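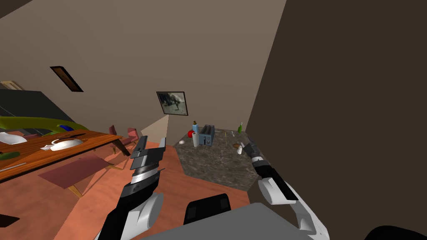
Dining room and kitchen corner, simulated view

Polling Place Safety and Access Checklist
Precinct 11, Gunawardena Hall, Jokham Township
November general election

Walkthrough by: Irena Sowa (township clerk's office), Oliwia Czarnecka (chief judge, Precinct 11)
Met on site by: Zdzisław Ostrowski, building manager
Registered voters assigned: 1618
Second visit needed: Yes, for items marked FIX

Marks used: OK, FIX, N/A. Comments go under the item. If an item is marked FIX, write who has it. Items still marked FIX at the second visit go to Nhyira Darko at the clerk's office the same day.

PART A. OUTSIDE AND PARKING

A1. Street sign and hall name readable from the road
OK
The hedge was cut back after the primary and the name can be read from both directions.

A2. Accessible parking marked and close to the entrance
FIX – Ostrowski
The painted lines are worn and one of the upright signs is missing. Mr. Ostrowski has cones and a temporary sign. He was asked to set them out the evening before, not the morning of. In the primary a delivery truck was in the accessible space until 8 a.m.

A3. Path from parking to door firm, level and clear
FIX – Ostrowski
There is a raised edge where the old walk meets the new concrete. A cane tip or a wheel will catch on it. A rubber threshold ramp is to be taped down over it. Check the tape at noon and again before dark.

A4. Outside lights working
OK
Lights over the door and along the side wall were switched on and checked. The timer is still set for summer and will be changed. Polls close well after sunset, so please test this again on the second visit.

A5. Campaigning boundary measured and marked
OK, with comment
Measured from the door voters use, as the county handbook says. The side door does not count as long as it stays shut to voters. Marked with chalk for now and will be marked with flags on election morning. Judges should walk the line once with any campaign workers who show up early. That took care of most of the arguing last time. Signs inside the line are moved by the chief judge or someone she sends, and they are laid flat outside the line. Do not throw out anyone's signs.

A6. Curbside voting spot
FIX – Sowa
The bell at the curb did not ring inside. New batteries made no difference. The clerk's office will send a replacement, and the sign will also carry the phone number for the judges' table.

PART B. ENTRANCE AND EXITS

B1. Main doors open easily and stay open
OK
One door leaf drags a little. Both will be held open unless it is very cold.

B2. Entry mat flat, no curled corners
FIX – Ostrowski
Curled on the left side. Replace it or take it up. If it rains we need a mat, so replacing it is better.

B3. Exits unlocked from the inside and clear on both sides
FIX – Ostrowski
The rear exit had stacked chairs in front of it. Moved while we were there. It is marked FIX anyway. The same chairs were there at the last walkthrough and they came back. Mr. Ostrowski will put tape on the floor and a note on the door for the other groups that rent the hall.

B4. Exit signs lit
OK

B5. Separate way in and way out, if the room allows
OK
In by the main doors, out by the side door to the parking lot. Keep the side door for leaving only (see A5). Someone should be close enough to stop people coming in that way.

PART C. VOTING ROOM

C1. Room layout matches the plan on file
FIX – Czarnecka
The plan on file still shows the stage, which was taken out. Ms. Czarnecka will draw a new one. Scanner goes by the side door, check-in tables by the main doors, booths along the long wall.

C2. Booths placed so no one can see over a voter's shoulder
OK, with comment
Fine as laid out. Watch the row nearest the windows after dark. The glass reflects and someone standing in line could see more than they should. Close the blinds at 4 p.m.

C3. At least one booth at wheelchair height with space to turn
OK
Tested with a chair. Do not let the supply boxes end up next to it.

C4. Accessible ballot machine powered up and audio working
OK
Headset works. The volume knob is stiff. Disposable headset covers are in the supply bin.

C5. Cords taped or covered
FIX – Czarnecka
The cord to the scanner crosses the exit path. Move the scanner to the outlet on the near side, or use the cord cover. Tape alone was not enough last time and had lifted by the afternoon.

C6. Outlets and power strips
OK, with comment
No power strip plugged into another power strip. Coffee maker and space heater stay off the circuit used by the check-in tablets. The tablets dropped out twice in the primary and the coffee maker was on the same circuit both times. Mr. Ostrowski labeled the outlets for us.

C7. Heat
OK
Takes a long time to warm up. He will turn it on at 4 a.m.

C8. Space for poll watchers
OK
Chairs are to go behind the check-in tables, where watchers can see and hear and are not able to read the tablet screens. Credentials get checked and written in the log every time, including for people we know.

C9. Posted notices
FIX – Sowa
The voter rights poster in the box was the old one. The new one has a different hotline number. Take the old one out of the box so it does not get hung by mistake.

PART D. BALLOTS AND EQUIPMENT SECURITY

D1. Storage closet locks and key list is current
FIX – Darko
The lock works. The key list does not match the keys. Bożena Kołodziej turned hers in when she moved out of the precinct and she is still on the list. Nhyira Darko will redo the list and collect signatures.

D2. Seals on scanner and ballot box intact, numbers match the log
N/A today
Equipment is not delivered yet. Two judges, one from each party, check the seals together and both sign.

D3. Ballot stock counted on delivery
N/A today
The order for this precinct and the early voting site it shares storage with is 3000. Count the packs and open one to confirm the pack size. Write the count down before anyone starts setting up tables.

D4. Emergency ballot slot usable if the scanner goes down
OK
Checked on the training unit at the clerk's office, same model. Voters should be told plainly that their ballot will be scanned later by two judges. Say it the same way to each person.

D5. Closing route for ballots and memory device
OK
Side door to car, two people, no stops. The car is parked by the side door before polls close.

PART E. PEOPLE AND EMERGENCIES

E1. First aid kit stocked
FIX – Ostrowski
Kit is there. Gloves and large bandages were used up.

E2. Fire extinguishers tagged and reachable
OK
Tags are in date. Coat racks have to stay away from the one by the entrance.

E3. Emergency phone list at the judges' table
OK, with comment
Printed in large type. Clerk's office first, then sheriff's non-emergency line. For any threat to a voter or a worker, call 911 first and the clerk second. There was some confusion on this in training.

E4. Plan if the building has to be emptied
OK, with comment
Meet at the far end of the parking lot. Chief judge takes the poll book, scanner judge takes the ballot box only if it can be done safely. People come before ballots. Write down the time out and the time back in.

E5. Handling a disturbance
OK
One judge talks and a second one writes. Do not argue about results or about things seen online. If someone has a complaint, give them the form and a pen and a place to sit.

E6. Breaks and meals
FIX – Czarnecka
Schedule has a gap at suppertime, right at the busiest hour. She will move one judge's break earlier. Food stays off the check-in tables.

GENERAL COMMENTS

The hall is acceptable for use once the FIX items are closed. A3, B3 and C5 are the ones that could hurt somebody and should be done first.

The parking lot is small for this turnout. Judges and watchers should park on the street and leave the lot to voters.

Bring to second visit: curb bell, new poster, cord cover, flags, revised room plan, key list.

Signed: I. Sowa, O. Czarnecka
Copy to: N. Darko, Z. Ostrowski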